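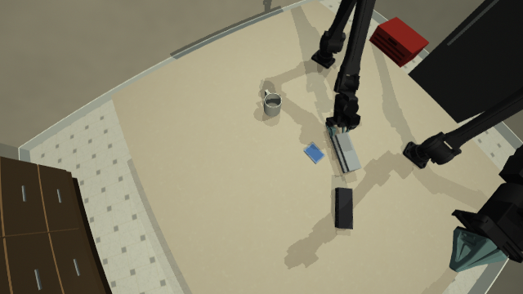

Accueil | Sommaire | Article | Figures | Références | Annexes

4. Évaluation du kit Erton pour la manipulation à deux bras

4.1 Objet de l'évaluation

Le kit Erton est proposé par la société Sinine aux laboratoires et aux centres de formation qui souhaitent préparer des tâches bimanuelles avant d'acheter du matériel. Il comprend un modèle cinématique de deux bras, un jeu de pinces parallèles, une bibliothèque d'objets courants et un module d'enregistrement des trajectoires. La licence est annuelle et couvre 9 postes. Nous avons testé la version distribuée en mai, sans extension payante, sur les machines de la salle de calcul de Bragança.

Notre question était limitée : une équipe de petite taille peut-elle, avec la seule documentation fournie, construire une tâche de prise et de dépose, la répéter et en exploiter les enregistrements ? Les aspects de transfert vers un robot physique ne sont pas traités ici. Ils ont fait l'objet d'un rapport séparé de Venla Eskola, dont nous reprenons seulement le vocabulaire.

4.2 Installation et prise en main

L'installation a été faite par Ebenezer Gyamfi et Helmi Rissanen, qui n'avaient pas utilisé le produit auparavant. Le guide est clair jusqu'au réglage des repères de base des bras. À partir de là, il renvoie à une annexe en anglais dont la numérotation ne correspond plus à celle du logiciel. Il a fallu écrire au support, qui a répondu le lendemain avec un fichier corrigé.

Les objets se placent à la souris ou par un fichier texte. Nous avons retenu la seconde méthode – plus longue au départ, mais les positions restent identiques d'un essai à l'autre. Les masses et les coefficients de frottement livrés par défaut ont été conservés, sauf pour la boîte grise, dont la masse a été augmentée après les premiers essais.

4.3 Tâche retenue

La tâche consiste à amener une pince au-dessus de la boîte, à la saisir, puis à la déposer plus loin sur le plan de travail. Le second bras reste dégagé pendant l'approche. Les autres objets servent d'obstacles et ne doivent pas être déplacés. La figure 1 montre la pince fermée au-dessus de la boîte grise, l'objet bleu plat étant posé devant celle-ci. 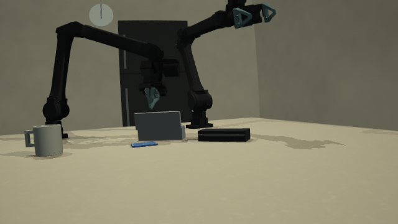

Bragança, 28 janvier 2023

Figure 1. Tâche de prise dans le kit Erton. La pince de droite est ouverte et relevée, à l'écart de la boîte.

Chaque série compte 50 essais. Nous en avons exécuté 4, en changeant entre les séries la vitesse d'approche et la hauteur du point de passage. Un essai est déclaré réussi lorsque la boîte est déposée dans la zone prévue et qu'aucun obstacle n'a bougé. Le tri a été fait à partir des journaux, puis relu par Eero Rissanen.

4.4 Observations

À vitesse réduite, le kit se comporte de façon régulière. Les échecs viennent surtout d'une fermeture trop précoce des doigts, que le planificateur ne signale pas. Le journal indique alors une prise valide alors que l'effort mesuré est nul. Nous avons contourné le problème par un seuil d'effort écrit dans notre propre script. Sinine nous a indiqué qu'un contrôle de ce type était à l'étude, sans donner de date.

À vitesse élevée, l'écart entre la trajectoire demandée et la trajectoire exécutée augmente au niveau du poignet. La gestion des collisions entre les deux bras est correcte mais prudente : le second bras s'arrête souvent alors que le passage est libre, ce qui allonge les essais. Le paramètre de marge existe, il n'est pas documenté.

Le module d'enregistrement est la partie la plus aboutie. Les fichiers s'ouvrent sans conversion dans Aron, l'outil d'annotation déjà en usage chez nous, et les horodatages des deux bras sont cohérents.

4.5 Coût et limites

Le prix demandé est de 3 000 euros par an, assistance comprise. Kalevi Koivisto, qui a suivi le budget, note que la bibliothèque d'objets est facturée à part au renouvellement. Ce point figure dans les conditions générales – il n'apparaît pas sur le devis.

Nos essais portent sur une seule tâche et sur des objets rigides. Les câbles, les tissus et les récipients remplis n'ont pas été testés. Les scripts de seuil et les fichiers de placement sont donnés en annexe B.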